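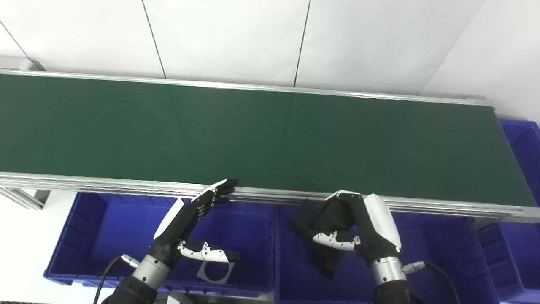 Birik sorting trials

The Birik sorting trials are a running comparison of robot hands and controllers at a conveyor, carried out by the Gitness workshop in Després. They began in January and are known among hobby builders for their wonderfully thorough logs, which now cover 3581 grasps.

Setup

The station has a green conveyor belt in an aluminum frame, with blue plastic bins beside it. Two black and white robotic hands work along the near rail. Each has a thumb and a silver wrist joint, and the arms are driven together, so one hand can hold a piece of cloth while the other stays open.

Hands and controllers

Fabric is the most exciting part of the program! Cloth folds, slips and hides its own corners, and a grip that suits a box can fail on it completely. The trials compare 4 finger-closing patterns under 2 controllers, the older Pirnard and the newer Birik, after which the series is named. Pirnard closes all the fingers at one speed. Birik slows each finger as it meets resistance, and it has done better on thin cloth by a pleasing margin. Pirnard remains faster with stiff parts.

Related work

A wrist camera comparison is planned at the same station.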